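Refurb office desktops: is the Barnmont "certified" grade worth paying for?
Hardware > Buying used > 6 replies

mossbank_pc
Barnmont wants $96 for a used office tower with their "certified" sticker. Same thing without the sticker is 17 dollars less. The page says certified units get a "multi-point inspection" but I can't find what the points are. Has anyone had both? I need a box for my mother's bookkeeping and don't want to do this twice.

Tillerman
Bought one certified in October. It came clean, it booted, the fan was quiet. So did the uncertified one I got from Fragkou the year before. Make of that what you will.

ilidio_f
I've asked Barnmont twice what gets inspected and got the same paragraph pasted back at me both times. If they had a checklist they'd show it. My guess is somebody powers it on and wipes the lid.

Here's what I'd look at myself before paying extra for a sticker. Pop the side off, check for swollen capacitors, look for dust packed in the heatsink fins, and swap the coin battery whatever the seller tells you. With a Dell board you can at least look up a manual.

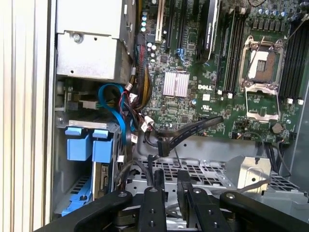

Carolina Leitão disagreed: most people buying these are never going to open the case, and 17 dollars is cheap if it gets you a return window that somebody honors. She'd sent one back to Barnmont with a dead drive and had her money in 6 days.

ilidio_f
Fair, but the return window is on the uncertified ones too. It's in the small print under shipping. So what did the sticker buy you?

carolina_l
Didn't know that. They hide it well. I still think they answered faster because of the grade, but no, I can't prove it.

Nindton_Joe
Whichever you buy, ask about the drive. "Tested" can mean it spins. I'd want the power-on hours in writing, and if they won't give them, price in a new SSD. Minora used to list hours on every unit - then they stopped, and I stopped buying there.

mossbank_pc
OK, going without the sticker and putting the difference toward an SSD. Emailed them for the drive hours. No answer yet.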